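닦는 천

04/08/2021 | 글 미오 이케다
분류: 생활사 > 살림살이 > 천과 직물

닦는 천은 물기나 먼지, 기름때를 훔쳐 내는 데 쓰는 천을 두루 이르는 말이다. 한국어에서는 쓰는 자리에 따라 행주, 걸레, 마른걸레, 수건으로 나누어 부르며, 그 경계는 집집마다 다르다. 같은 천이 수건으로 시작해 행주가 되고 걸레로 끝나는 일도 흔하다. 이 항목에서는 주로 부엌과 마루에서 쓰는 천을 다루고, 일회용 종이 제품은 뺀다.

1. 이름

행주와 걸레는 재질로 구별되는 말이 아니다. 그릇과 밥상에 닿으면 행주이고 바닥에 닿으면 걸레이다. 사전류의 풀이도 대체로 이 선을 따른다. '행주치마'의 행주를 행주산성과 잇는 이야기가 널리 퍼져 있으나, 싸움이 있기 전의 문헌에 이미 비슷한 꼴의 낱말이 보인다는 지적이 오래되었다. 그런데도 이 이야기는 살림 관련 책의 머리말에 거의 빠짐없이 실린다. 외우기 좋은 이야기라는 점 말고는 실릴 근거가 약하다.

영어의 dishcloth, tea towel, rag 같은 말도 번역할 때 자주 뒤섞인다. tea towel을 '찻수건'으로 옮긴 책이 있는가 하면 '마른행주'로 옮긴 책도 있다. 어느 쪽이든 원문에서 무엇을 닦고 있는지를 확인하기 전에는 믿기 어렵다.

2. 역사

닦는 천의 역사는 쓰기가 까다롭다. 낡아서 버려지는 물건이고, 버려지기 전에 이미 다른 물건이었던 경우가 많다. 박물관에 들어온 것은 대개 쓰지 않은 새 천이거나 자수가 곱게 놓인 것이어서, 보통의 부엌에서 무엇으로 상을 닦았는지에 대해서는 별로 알려 주는 바가 없다.

흔히 인용되는 자료로 1575년에 작성되었다는 호소프(Horthorpe) 저택의 살림 목록이 있다. 여기에 '접시 닦는 거친 천' 두 묶음이 적혀 있다고 하며, 일부 글은 이를 용도가 정해진 행주의 가장 이른 기록으로 소개한다. 이 주장에는 문제가 많다. 우선 '가장 이른'이라는 말은 남아 있는 목록끼리만 견준 것이다. 또 목록의 원본은 전하지 않고 후대의 필사본만 있는데, 필사한 사람이 낡은 낱말을 자기 시대의 말로 고쳐 적은 흔적이 다른 항목에서 확인된다. 묶음 하나가 몇 장인지도 알 수 없다. 행주가 이 무렵 생겼다고 말하려면 그 전에는 사람들이 접시를 무엇으로 닦았는지도 설명해야 할 텐데, 그 대목까지 다룬 글은 찾기 어렵다.

천을 여러 겹 포개어 꿰맨 걸레는 여러 지역에서 따로따로 나타난다. 일본의 조킨(雑巾)은 헌 수건을 접어 박은 것으로, 지금도 학교에 한두 장씩 가져가게 하는 곳이 있다. 미야자키의 한 지역지에는 그 고장이 누빈 걸레의 발상지라는 글이 실린 적이 있다. 근거로 든 것은 집안에 전해 오는 말뿐이고, 다른 고장에도 같은 구조의 이야기가 있다. 해진 천을 겹쳐 꿰매는 것은 바늘과 실이 있는 곳이면 어디서나 떠올릴 만한 일이므로 발상지를 찾는 작업 자체에 큰 뜻이 있는지 의심스럽다.

3. 조직과 무늬

닦는 천은 짜임에 따라 평직, 와플직, 파일직(고리가 있는 타월 천), 부직포 등으로 나뉜다. 누빈 천은 짜임의 이름이라기보다 가공의 이름에 가깝다. 겉감과 속감 사이에 솜이나 다른 천을 넣고 박음질로 고정하면 골이 생기고, 이 골이 천의 표면을 올록볼록하게 만든다. 시중에는 겹을 넣지 않고 짜임이나 압착으로 누빈 모양만 낸 제품도 많아서, 사진만으로 둘을 가려내는 것은 무리이다.
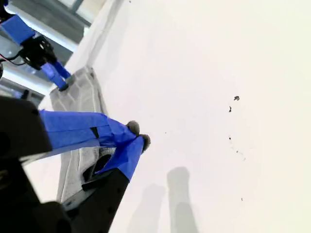 골이 있는 천이 때를 더 잘 닦는다는 설명은 포장지에서 자주 볼 수 있다. 원리로는 그럴듯하다. 솟은 부분이 표면을 긁고 팬 부분이 부스러기를 받아 준다는 것이다. 다만 이 설명은 마른 부스러기에는 어느 정도 들어맞아도 얇은 기름막에는 잘 맞지 않는다. 기름막을 걷어 내는 데에는 천이 표면에 고르게 닿는 편이 유리하고, 골이 깊을수록 닿는 면적은 줄어든다. 세게 누르면 골이 눌려 평평해지니 차이는 더 작아진다. 결국 무엇을 닦는지, 얼마나 세게 누르는지를 밝히지 않은 비교는 쓸모가 적다.

색에 대한 속설도 있다. 회색이나 짙은 색 천은 때가 덜 보인다고 해서 걸레에 많이 쓰이는데, 때가 덜 보인다는 것과 때가 덜 탄다는 것은 다른 말이다. 흰 행주가 더 위생적이라는 주장은 더러워진 것을 빨리 알아챈다는 뜻이라면 맞고, 흰 천에 균이 적다는 뜻이라면 틀렸다.

4. 재질

면은 물을 잘 머금고 삶을 수 있다. 새 면 행주는 풀기가 남아 있어 물을 튕기는 일이 있으며, 몇 번 빨고 나면 나아진다. 삼베와 모시는 빨리 마르지만 뻣뻣하고 값이 고르지 않다. 레이온은 부드러운 대신 젖었을 때 약해진다. 극세사는 폴리에스터와 폴리아마이드를 가늘게 뽑아 만든 것으로, 고운 먼지를 잘 붙잡는다는 점은 널리 인정된다. 높은 온도에서 삶거나 섬유유연제를 쓰면 제 성능을 내지 못할 수 있다.

'대나무 섬유' 행주에는 주의가 필요하다. 대나무를 원료로 삼았다고 해도 녹여서 다시 뽑은 것이면 성질은 레이온과 크게 다르지 않다. 대나무가 지녔다는 항균성이 이 과정을 거친 뒤에도 남는지에 대해서는 파는 쪽의 설명만 많고, 조건을 제대로 밝힌 시험 자료는 드물다.

5. 내구성 주장

셀라브덴(Selavden)이라는 이름으로 팔린 다용도 천은 '3000번 빨아도 그대로'라는 문구로 알려졌다. 이 숫자를 곧이곧대로 받아들이면 날마다 한 번씩 빨아도 8년이 넘게 걸린다. 제조사가 내놓은 짧은 안내문에는 시험 기계의 종류와 물의 온도가 적혀 있지 않고, '그대로'가 크기를 뜻하는지 흡수력을 뜻하는지도 나와 있지 않다.

생활용품 필자 데니스 물리는 같은 천 7장을 나누어 부엌과 욕실에서 써 본 뒤, 가장자리 박음질이 본바탕보다 먼저 풀렸다고 썼다. 장수가 적고 세탁 조건도 제각각이라 이 글 역시 증거로는 약하다. 그래도 어디가 먼저 상하는지를 적었다는 점에서 제조사 문구보다는 읽을 것이 있다. 물리는 이듬해 2월에 덧붙인 글에서 그중 두 장은 잃어버렸다고 밝혔고, 잃어버린 천의 상태는 당연히 알 수 없다.

6. 위생

젖은 채로 뭉쳐 둔 천에서 미생물이 늘어난다는 것은 다툴 여지가 없다. 논란은 그다음부터 생긴다. '행주가 변기보다 더럽다'는 식의 기사는 주기적으로 나오는데, 대개 균의 총수만 비교하고 어떤 균인지는 말하지 않는다. 변기의 앉는 부분은 마르고 매끈해서 원래 균이 살기에 좋은 자리가 못 된다. 그런 곳과 견주면 부엌의 젖은 물건은 거의 무엇이든 더러워 보인다.

천을 관리하는 방법으로는 삶기, 표백제에 담그기, 전자레인지에 데우기, 햇볕에 말리기가 꼽힌다. 삶기는 오래된 방법이고 면에는 효과가 분명하다. 전자레인지는 천이 충분히 젖어 있어야 하고, 마른 천이나 금속 실이 섞인 천은 불이 날 수 있으므로 권하기 어렵다. 햇볕은 말리는 효과가 크며, 살균 효과는 날씨와 시간에 따라 크게 달라진다. 식초나 베이킹소다를 섞어 쓰라는 조언이 많은데, 둘을 한꺼번에 넣으면 거품이 날 뿐 서로의 성질을 지워 버린다. 냄새를 줄이는 데 도움이 되었다는 경험담은 대부분 그 뒤에 천을 헹궈서 말렸다는 대목을 함께 담고 있다.

날고기를 만진 자리를 닦은 천은 다른 데 쓰지 말고 바로 빤다. 이 점에서는 여러 안내가 일치한다. 교체 주기에 대해서는 일치하지 않으며, 한 달이라고 적은 곳도 있고 석 달이라고 적은 곳도 있다. 천을 파는 쪽의 권고가 더 짧은 경향이 있다.

7. 수집과 전시

닦는 천을 따로 모은 기관은 많지 않다. 스토무숨(Stomusum)의 생활사 전시실에는 무늬가 인쇄된 마른행주가 걸려 있으며, 대부분 관광 기념품이다. 도록은 이를 '서민 부엌의 얼굴'이라고 부르지만 기념품 행주는 쓰려고 산 것보다 걸어 두려고 산 것이 많았을 테고, 접힌 자국 말고는 사용 흔적이 없다는 설명이 같은 도록의 뒤쪽에 실려 있다. 실제로 닳은 천을 보여 주는 것은 출구 옆 진열장의 걸레 한 장인데, 제작 연대는 '미상'으로 되어 있다.

같이 보기: 누비, 수건, 와플직, 극세사, 행주치마

꼬리표: 행주, 걸레, 면직물, 속설 검토

문의 및 정정 요청은 편집실로 | 무단 전재 금지 | 맨 위로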